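Studetden workshop notes: the new gripper fingers

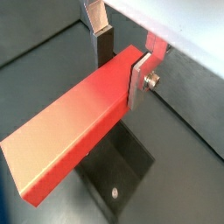 No. 15

The long red finger is on at last. It bolts to an aluminium plate, and a short red bracket carries the plate up to the gripper housing. I spent most of September getting that one joint right, so forgive me if I go on about it.

My first go had no plate. I screwed the finger straight to the bracket and it twisted whenever the arm picked up anything off-centre. Nabila Goh, who has the bench next to mine, told me to put a decent thickness of metal in between and use one large bolt with a washer. I had a piece left over from the Trilano frame, so it cost me nothing but an evening of filing.

The other finger is still the old narrow one with the dark tip. I'd like to replace it, but it works, and I'm tired of drilling. For now the two don't match and the software has to allow for that. I've put an offset of 4 mm in the config file. If you are using my files from No. 12, change that line before you close the gripper on anything you care about.

Settings at present: closing speed is down to 3 on the Dedix controller, and the current limit is 400 mA. Higher than that and the bracket starts to creak. I don't know yet if the noise comes from the bracket or from the screw up by the housing. I'll put a drop of threadlocker on the screw first and see.

Still to do: shorten the cable, print a new cover, and give Ó Dubhghaill his good hex keys back. He has asked more than once. I also need to write up the wrist calibration, which a couple of you wanted. It will probably be in the next one, unless the creak gets worse.

Filed under: arm, gripper, workshop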